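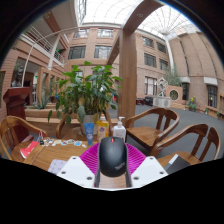

Mouse off the table and held between the two white fingers.

If you've got two sets of fingers for a hand-held gripper and can't decide which to keep, try the mouse test. I've used it for a while now and it settles things quicker than any spec sheet! A computer mouse is slippery, curved on top and a bit heavier at one end, so it shows up a bad finger straight away.

You'll need the gripper, both sets of fingers, a small screwdriver, a mouse and a table with some ordinary stuff on it. Bottles and tubes are good because you can go on to those next.

Step 1. Fit the first set and do the screws up evenly. I once left one side slack and spent a whole Thursday blaming the Colley fingers for it (sorry, Colley).

Step 2. Open the gripper fully and come down over the mouse from above, with a finger on each long side. Squeeze slowly. If the mouse twists as you close, you're off centre - back off and line up again before you score anything.

Step 3. Lift it clear of the table and hold for 16 seconds. Then tilt your wrist left, right and forward. Write down any slip, even a tiny one.

Step 4. Watch the recording back before you change anything. I check that both fingertips stay in view the whole time, and that I can still see past the mouse to whatever I'd be reaching for next. A big object close to the lens hides more than you'd think.

Step 5. Swap to the second set and do the lot again. Same mouse, same table, same person holding the gripper. Nia Bowen squeezes far harder than I do and our scores never matched until we stopped taking turns halfway through.

I do 3 rounds per set and keep the clips in one folder named after the fingers. My last folder was Nendusier, and it ran to 254 clips by the end of November, mostly because I kept adding objects (tubes, a stapler, a very awkward lemon).

Once the mouse goes well, move on to something tall and squeezy. Grip it low down first, then near the top, and note which one wobbles.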